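食器の乾燥と定位置 設定ガイド
第4章 作業テーブルの区画割りと水切りラックの設置

印刷用ページ | このページをメールで送る
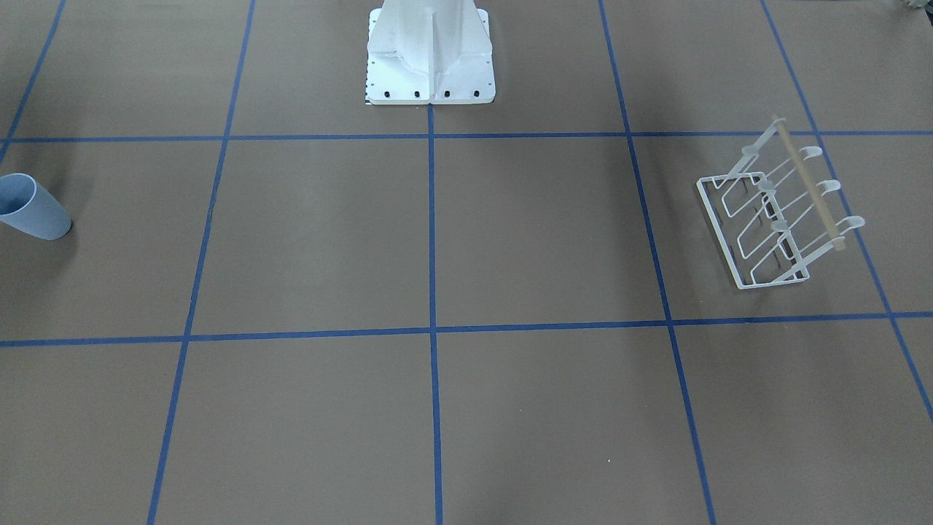
この章では、天板を青いテープで区切り、洗った食器を置く場所を決めるまでの手順を説明します。第3章の天板の清掃が済んでいない場合は、先にそちらを終えてください。油分が残った天板に貼ったテープは、端から浮いてきます。

4.1 用意するもの

・青の養生テープ 1巻
・ワイヤー製水切りラック(Karow 3432)
・プラスチック製コップ
・巻尺
・乾いた布 2枚
・ラック用受け皿(Karow 1661、別売)

注記:テープは天板の色と見分けのつくものであれば、青以外でもかまいません。茶系の天板に透明テープや生成りのマスキングテープを使うと、夕方の照明では線が読み取れなくなります。

4.2 テープを貼る

1. 天板を乾いた布で拭きます。洗剤を使った場合は、水拭きをしてから完全に乾かします。
2. 奥側の横線から貼り始めます。天板の端から端まで一度に引き出し、片方の端を押さえてから、もう一方へ向かって指で押さえていきます。
3. 手前側の横線を貼ります。奥の線との間隔を左端、中央、右端の3か所で測り、差が1 cm以内であれば、そのまま次へ進みます。
4. 縦線は中央から貼ります。中央の線が決まったら左右へ順に広げます。縦線どうしの間隔は41 cmを標準としますが、使う食器に合わせて変更できます。
5. 横線と交わる箇所は、縦線を上に重ねます。交点でテープを切る必要はありません。
6. すべて貼り終えたら、乾いた布で全体をもう一度押さえます。

注意:テープの上からカッターを当てないでください。天板の表面に傷が残ります。長さの調整ははさみで行い、天板の外で切ってください。

多少の波打ちは使用に差し支えありません。貼り直すと粘着力が落ちるため、線が隣の区画に大きく入り込んだときだけ、新しいテープでやり直します。

4.3 水切りラックを置く

1. ラックは利き手と反対側に置くと、拭いた食器を取り出しやすくなります。左利きの場合は右側が標準の位置です。
2. 受け皿を使う場合は、先に受け皿を置き、その上にラックを載せます。
3. ラックの四隅を軽く押し、がたつきがないことを確認します。
4. ラックの脚がテープの縁に乗っているときは、位置をずらします。脚が繰り返し当たると、テープがめくれる原因になります。

注意:ワイヤーの先端に保護キャップが付いているモデルでは、キャップが外れたまま使用しないでください。

4.4 コップの置き場所を決める

コップはラックから離れた区画に置きます。乾いたものと洗ったばかりのものが混ざるのを防ぐためです。

1. コップ用の区画を一つ選びます。
2. 内側まで乾いたことを確かめてから、口を上にして区画の中央に立てます。
3. 底に水滴が残っているコップは、いったんラックに戻します。

注記:軽いプラスチック製コップは、袖口が触れただけでも倒れて転がることがあります。転がりやすい場合は、端の区画を避けてください。横倒しになったコップは、口の縁が天板に触れているため、すすいでから使います。

4.5 区画の割り当て

手前中央の二つの区画は、拭き取りと仕分けの作業に使います。ここには物を置いたままにしないでください。大皿や鍋のふたなど、ラックに入らないものを一時的に広げる場所にもなります。

割り当てが決まったら、付録の区画表に記入します。家族や当番で共用する場合は、区画表の写しを流しの近くに貼っておきます。Lullville型の流し台では、扉の内側にGrultowの書類ホルダーを取り付けられます。

4.6 日常の手入れ

・使用後は、天板をテープの線に沿って拭きます。線と直角に強くこすると、縁が浮きます。
・縁が黒ずんだテープは交換します。目安は11週間です。
・はがすときは低い角度でゆっくり引きます。糊が残った場合は、Farahani中性クリーナーを布に含ませて拭き取ります。天板に直接吹き付けないでください。
・つやのない天板では、拭きむらが明るい斑点や暗い斑点に見えることがあります。乾いた布で仕上げ拭きをしても消えないときは、第7章の「天板の変色」を参照してください。

最終更新:2025年11月28日(金)

シェア 41 | コメント 11

関連ページ
・第3章 天板の清掃と乾燥
・第5章 食器の仕分けと収納
・第7章 困ったときは
・Karow水切りラック 部品一覧
・付録 区画表(記入用)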